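Kitchen arm talk, notes to self. Workshop night, 17 minutes plus questions. Slow down, you always rush the start!

OPENING. Say hello, thank Fulgencio Urquijo for lending me his bench at Collado all January (and his good hex keys, which I still have, sorry). Ask who's got an arm at home. Ask who's got one that works. Wait for the laugh, then move on.

WHY A KITCHEN. I'd had the arm picking up foam blocks on the bench and I was bored silly. Blocks don't shine, they don't have slots in them, and they don't sit on a worktop your family wants back by teatime. So I named the project Gerkotholm, bolted everything together and went for the toaster.

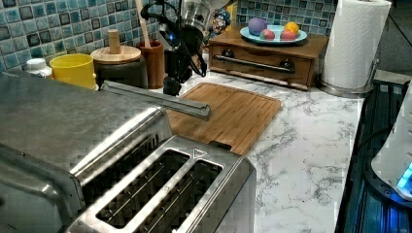
Anyway, the bit I really want to get across is reach. On paper my arm had loads. Then you add the gripper, and the cables, and the fact that it has to come in from above, and suddenly you've got 7 centimetres to play with and you're cross. Tell the story of the cable loop that kept catching on the elbow. Three evenings! Fixed with a bit of old bootlace.

Next, shiny metal. Brushed steel is horrid for depth cameras, the readings just go to mush over a flat top. I took 121 test shots before I'd believe it wasn't a bug in my code. What helped was finding the dark slots first and working outwards from them, and I'd do that again tomorrow. 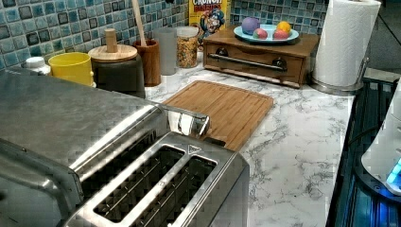 Toaster, chopping board and the usual clutter along the back of the worktop.

CLUTTER. Don't tidy up for your robot. I did at first, and everything I'd tuned fell over the moment someone put the cereal back. (Mention that the Arkatberg lot found the same with their sorting rig, they said I could.)

CODE. Keep this short, people glaze over. The main script got to 4000 lines, mostly me arguing with myself in comments. Show the grip routine only. Skip the calibration slide if we're running late.

QUESTIONS. Someone will ask about the cost. Parts list is on the Fitside page, read the address out twice. Give Fulgencio his hex keys back before the break.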